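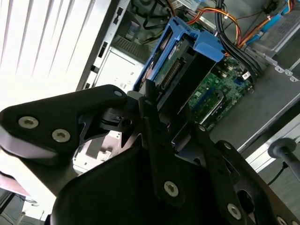
The thing I wanted to understand in this part of the study was why people who own old houses will happily spend a whole winter arguing over a doorknob and then let a contractor do whatever he likes inside the walls. I'd been noticing it for years before I had any data on it, and my coauthor Firdevs Özkan had noticed it too, from the other side, as a plasterer's daughter. Old houses get admired from the sidewalk and from the hallway rug. What's behind the plaster (pipes, wires, lath, the odd bundle of newspaper) only gets looked at when something is wrong. Compare that with a desktop computer tower opened up and laid on its side, as in Figure 3. You take the cover off, you have a look, you put the cover back. A 1920s dining room wall doesn't give you that option, and I think that simple difference explains a lot of the choices our owners made. If looking costs you a ceiling, you put off looking for as long as you possibly can!

I should say where the houses are, for anyone who skipped the methods section (I would have). We sent 500 questionnaires to owners in Imlow, all of them in the two older neighborhoods, Timau and Stisitz, and 88 households agreed to let us come inside. Timau is the hill side, with bigger lots and brick houses set well back behind lawns. Stisitz is down by the old rail yard and has narrower frame houses with porches, plenty of them built for foremen and clerks. They get lumped together in the town's preservation guidelines, and that drove both of us a little crazy, as the houses don't age the same way at all. Brick hides a leak for ages. A frame house tells on itself pretty fast.

### Finish first, guts later

In the interviews I always asked owners to walk me through the house in the order they'd worked on it. I didn't give them a list of rooms or systems. I just said "start wherever you started" and kept my mouth shut, which is hard for me.

Nearly everybody started with something they could touch. Floors came up again and again, and so did front doors, mantels, and the tile in the downstairs bath. One Timau owner talked for most of a morning about matching the green on her fireplace surround, and she had a shoebox of test chips to show for it. When I finally asked about the wiring behind that same fireplace, she laughed and said she supposed it was fine, the lights came on. That was a pretty typical answer. Owners knew the age of the wallpaper and didn't know the age of the pipes.

I don't want to sound snooty about this. My own house got new drapes before it got a new panel, and the drapes were a lot more fun. There's also a perfectly sensible side to it. When you buy an old place you're usually out of money by the time you have the keys, and a can of paint is something you can afford on your own and finish over a long weekend. You also have to live there, and it's easier to live with bad pipes you can't see than with an orange dining room you can. Several people told us that getting one pretty room done early was what kept them going through the rest, and I believe them.

Still, the order matters for the house itself. Work on the finish and then on the guts, and you end up cutting into the finish. We saw a lot of patches. Some were lovely, with the curve of the old cove carried right across, and you'd only find them by running your hand along. Others were a square of drywall screwed over the hole with the screw heads showing. Firdevs can tell a patch in three-coat plaster from one in drywall mud by knocking, and by the end of the project I could get it right more often than not, though she still beat me every time we made a game of it.

### What the access panel taught us

The oddest and most useful finding in this section came from something neither of us had planned to ask about. In Stisitz, the firm of Mertens did a lot of the plumbing upgrades a generation or so back, and old Mertens jobs have a habit you learn to spot: a neat little wooden door, usually in the back of a closet, opening onto the tub pipes. They're plain things with a bead around the edge and a turn button, painted in with the closet wall. After the first few I started asking to see the closets, and people were very nice about it, considering.

Owners with one of those doors talked about their plumbing differently. They knew which line was copper and where the shutoff was. They'd shown it to their kids. A retired teacher opened hers for me before I'd even asked, the way you'd show off a pantry, and pointed out a repair she had paid for herself and wanted me to know was soldered properly. The owners next door, in near enough the same house with no little door, shrugged.

I got very excited about this, and Firdevs, who is the careful one, reminded me over lunch that we can't say the doors made people careful. It could easily go the other way. Perhaps the kind of family that hired Mertens was the kind that cared about pipes to begin with, and then sold to buyers who asked good questions. We looked for houses where the door had come with the place and the present owners had bought in a hurry, with no inspection to speak of. We found 3. All of those owners knew where their shutoff was. I wouldn't hang a theory on it, but I did go home and find my own shutoff that evening.

### Rules that stop at the plaster

The Imlow guidelines are almost completely silent on any of this. They'll tell you how wide your porch boards should be and what sort of storm window you can hang on the street side. Once you're inside the front door they have next to nothing to say, and inside the wall they have nothing at all. I understand how that came about. The street is what everybody shares, and people get prickly (rightly!) when a town wants a say over their closets.

But owners read that silence as advice. I heard versions of "if it mattered they'd have written it down" in both neighborhoods, and I heard it most from newer buyers who had read the guidelines front to back and were trying hard to do right by the house. They had saved the porch boards. Then they'd let somebody tear out sound lath from a whole upstairs so the new cable could be pulled in an afternoon, with no idea there was any other way to do it. An electrician who works in old houses can fish a line down from the attic and leave two small holes. It's slower and it costs more, and you have to know to ask for it.

Timau and Stisitz parted ways here, too. On the hill, owners tended to have an architect somewhere in the story, and the architect had usually asked for the walls to be left alone where they could be. Down by the rail yard it was the owner and whichever contractor called back. So you'd expect Timau to have kept more of its old plaster, and on the first floors it had. Upstairs it was the Stisitz houses that came out ahead, and I think the reason is dull: there had never been the money to redo the bedrooms. The nicest untouched ceiling I saw in the whole project was over a sewing room with a water stain in one corner and a cat asleep on the ironing.

### A note on what we couldn't see

Everything in this section leans on what owners told us, on what we could see from the rooms, and on a fair amount of knocking. We didn't open any walls. We had talked early on about borrowing one of those tiny cameras on a cable, and we decided against it, partly for the money and partly because it meant drilling holes in the homes of people who had just given us coffee. So when I write that a house had kept its lath, I mean the wall sounded like lath and the owner had no memory of replacing it. In a handful of houses an outlet cover was off for painting and we got to check. Our guesses held up in those, except for one upstairs hall in Timau where both of us swore to plaster and found drywall with a very fine skim coat over it. Whoever did that hall knew what they were doing, and I'd love to get their phone number.

The February visits were the best ones for this kind of looking, by the way. Low sun comes in sideways through bare trees and every patch on a plaster wall throws a shadow. In summer the same wall looks perfectly smooth. We'd done most of the Stisitz houses by the time we worked that out, so our patch notes for Stisitz are probably on the low side, and the comparison in the next section should be read with that in mind.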